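The Weavers' Chapel at Belmonte

When the parish of Belmonte commissioned an altarpiece from Teodoro Marquez, it asked for a painting of the Last Supper in the customary arrangement. The work it received, now considered the most important of his surviving panels, departs from custom in nearly every respect. The table is set at an angle to the viewer. Several of the apostles turn away. The strongest light falls on an unused place at the near end of the cloth.

Marquez was then at the midpoint of his career. He had trained in a workshop that produced devotional panels in quantity, and his early pictures show the habits of that trade: firm outlines, a limited range of reds and browns, and faces repeated from one commission to the next. The Belmonte altarpiece keeps the reds and abandons most of the rest.

The patrons were members of the town's guild of weavers, whose contract with the painter survives in the parish archive. It sets the price at 400 silver coins, with 200 paid at signing and the balance due on delivery in July. It also requires that the cloth on the table be painted "as cloth is, and with care." Marquez took the clause seriously. The linen occupies nearly a third of the panel, and its folds are described thread by thread along the hem.

Lilibeth Cabrera, curator of the chapel's collection, regards the cloth as the key to the picture. "The guild paid for a sacred subject, but it also paid to see its own work honored," she said. "Marquez found a way to do both without letting either one become an afterthought."
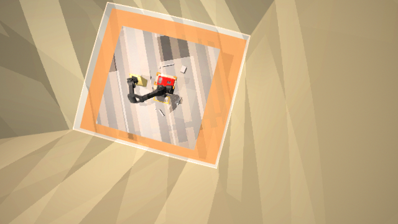
Computer rendering, seen from above.

The altarpiece has not always been so well regarded. An inventory drawn up when the guild was dissolved lists 273 objects and gives the panel a single line, without the name of the painter. It was later moved to a side wall, where candle smoke darkened the upper half. A restorer of the period covered the damaged sky with a flat brown tone and, in the process, painted over two of the figures.

Those figures were recovered during the conservation campaign led by Jonalyn Tolentino. Her team removed the overpaint in small sections, working from the edges toward the center, and found the original surface in better condition than expected. One of the two apostles holds a weaver's shuttle - an object with no place in the biblical account, and very likely a reference to the patrons.

The historian Joaquim Moreira has proposed that the man with the shuttle is a portrait of the guild's warden. Cabrera is more cautious. No other likeness of the warden is known, and the face resembles one that Marquez used in an earlier panel of the Supper at Emmaus.

The chapel receives 3,000 visitors a year, most of them in summer. The altarpiece has been returned to its first position above the altar, where the painted light agrees with the daylight from the south window. Moreira's study of the guild contract, with a full transcription, is to be published by Urnenix.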